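Home About the Program Student Projects Reports Contact

Can a Small Gripper Kit Handle Cloth? A Term Project Review of the Flirkard Two-Finger Kit

Project team: Peiyu Yu, Wissam Moussa, Afaf Semaan
Project advisor: Rhonda Chisholm
Submitted March 29, 2018

Why we picked this project

When our advisor first put the list of possible projects on the board, most of the other teams went straight for the ones with wheels. We liked the idea of the gripper kit because all three of us had, at one time or another, tried to help somebody fold a fitted sheet, and we figured that if a person finds cloth hard, a machine must find it very hard indeed. The kit is sold by Flirkard as a add-on for small robot arms, and the booklet that comes with it talks a lot about blocks, bottles and boxes. It has one short paragraph about "soft goods," and that paragraph was really the start of our whole report.

We wanted to find out if a school or a small shop that buys the kit could use it on fabric without buying anything else. The kit costs 1,902 dollars with the wrist camera included, so it is a real decision for the kind of place we had in mind. Afaf's uncle runs a repair shop for tents and outdoor gear in Stustdale, and he was kind enough to tell us what he would want from such a thing before he would ever spend that much on it. His list was short. It should pick up a piece of cloth by the corner, hold on to it, and not leave a mark.

What comes in the box

You get the gripper itself, two sets of fingers (wide and narrow), the camera with its bracket, a power supply, the cables and the software on a memory stick. Putting it together took us one long afternoon, and most of that was the camera bracket, which has screws so small that Wissam ended up using tweezers from his sister's craft box. The booklet is clear and friendly, with good drawings – we only got lost once, at the step where the cable has to pass behind the bracket before you tighten it down.

The software, called Hillano, was easier than we expected. You can set how far the fingers open, how fast they close and how hard they squeeze, and the squeeze is a slider that goes from 1 to 100. We would have liked real units on it. Peiyu wrote to the company to ask what the numbers mean, and a very nice reply came back from Majdi Smadi in customer support, explaining that the scale is only meant for comparing one setting with another. That is fair enough, though it made our write-up a bit harder.

How we tested it

We worked with cotton, felt and a slick synthetic cloth. Each kind got 20 tries with the narrow fingers, and then the same again with the wide ones. A try was a success if the gripper picked up the cloth, raised it and held it while we slowly read the steps for the next try out loud. (Reading out loud was Afaf's idea, and it worked better than a stopwatch because everybody knew what was coming next.)

We kept the squeeze at the same setting for all of the main tests. At the end we went back and tried some lower ones, mostly to see about marks.
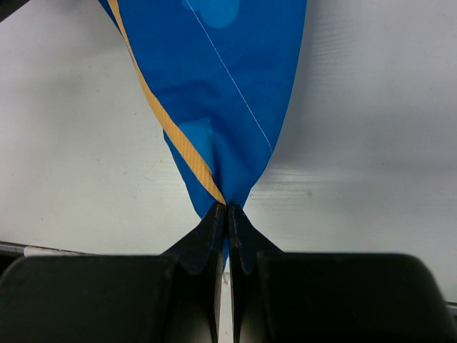 Figure 1. Blue cloth with an orange-yellow strip along one border, gripped at its gathered point.

What we found

Cotton and felt were no trouble for either set of fingers. The slick cloth was where the two sets parted ways. With the wide fingers it slid out again and again, and with the narrow ones it stayed put on most tries, as long as the cloth was bunched up a little before the fingers closed. A single flat layer was much harder to catch than a few folds together. We think a future team could spend a whole term on just that.

As for marks, we found small creases in the cotton at our main setting and none that we could see at the lower settings. The felt didn't seem to care.

Our opinion of the kit

We would recommend it for a classroom, and we would recommend it to a shop like the one in Stustdale with a little caution. The fingers are well made and the software is pleasant to use. We wish the wrist camera had a simpler bracket, and we wish the booklet said more about cloth than one paragraph. We also looked at the catalog page for the Obeidat gripper, which costs less but comes without a camera, and we didn't have one to try, so we can't say how it compares.

Thanks

We are grateful to Ms. Chisholm for letting us stay late so many times, and for finding us more cloth when we ran short. Next year's team is welcome to our notes and settings, which are in the blue binder on the shelf by the door. In April we will be showing the gripper at the open house, and we hope to have the lower squeeze settings tested properly by then.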